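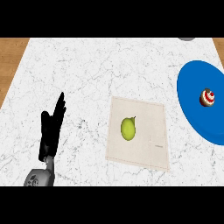
White marble, ready for the dough.

The dumplings at Flirkov arrive in a cloud of steam, and for a moment the whole table goes quiet. Then everyone reaches for the sour cream at once! I'd eaten them four times before I plucked up the courage to ask the cook how she gets the dough so thin, and she very kindly gave me an hour one afternoon in October, before the evening rush.

"Warm water," she said straight away. "People use cold and then they fight with it. Why would you fight with your dinner?"

She learned from her grandmother, who made potato dumplings every week and never weighed a thing. The restaurant version does get weighed (1000 grams of flour to a batch, an egg, a good spoon of oil) and then it rests under a bowl for as long as she can bear to leave it.

"My grandmother would say go and hang the washing out. When you come back, it's ready."

The fillings are where she has fun. There's the classic potato and fried onion, naturally, but also a mushroom one with so much black pepper that it made my eyes water, in the best way. A batch gives her some 93 dumplings, depending on who is rolling.

I asked about the pleats, because mine always burst in the pan. She laughed and asked whether I was overfilling them. I was, of course.

"One teaspoon, and keep the edge clean. If there's potato on the edge, it won't stick, you can pinch it all day."

Before Flirkov she spent two years baking at Prado, and she still makes a poppy seed roll from those days, though only when the mood takes her. Ask for it anyway. I had mine with black tea and a slice of lemon, and then I had another.

For home cooks she suggests freezing them on a floured tray, well apart, and boiling them straight from the freezer. I've got 17 in mine now, lumpy but whole, and the onions are already chopped for tonight.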